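Shopping for the Second Arm: Photos from the Flower Box

Hi again! If you're new, I run a small workshop with Sadia Mohmand and Laiba Naqvi, and this year we're trying to work out whether we can afford a second robot arm. I promised a gallery to go with the budget talk, so let's get into it.

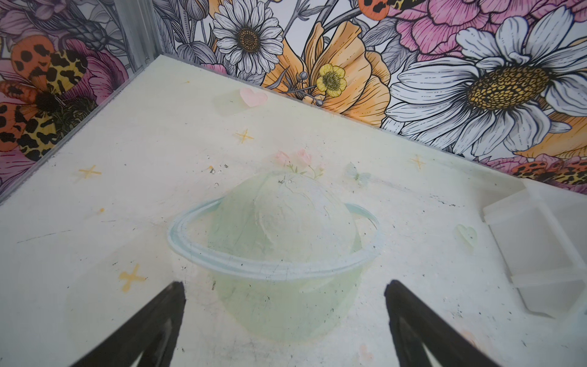 We started out with a limit of 457 dollars for everything that isn't the arm itself (fingers, wrist camera, cables, the box it works in), and I can tell you that number felt very generous in September. Then I priced spare fingers. The Fenden pair is 63 dollars and the Jatoi pair is 100, and of course Laiba likes the Jatoi ones better.

Since so much of what we handle is clear or frosted, the camera is where I want to spend. A pale green planet on a whitish floor is a tough thing to pick out, and a see-through ring even more so! I'd cut almost anything else on the list before I'd go cheap on the lens.

The box gets a line of its own. Sohail Usmani asked if we should go plain gray for the new one, and I said absolutely not — I love the daisies and the big orange moths, and wallpaper is the cheapest thing we buy. The floor is another story. Ours is scuffed and smudged, so I'm adding a spare floor panel to the order and maybe two if shipping works out.

Still open: wide fingers or narrow. Tahira Qureshi wants narrow for the little pieces, I want wide because the planet's ring sticks out so far past the dome. We may end up with one set of each, which blows right through my nice tidy total.

Quotes from Ostitz and Parnomov are both good for 7 more weeks. I'll put the final list up on this page once we've picked one, and if you've ordered from either of them, please write and tell me how the shipping went.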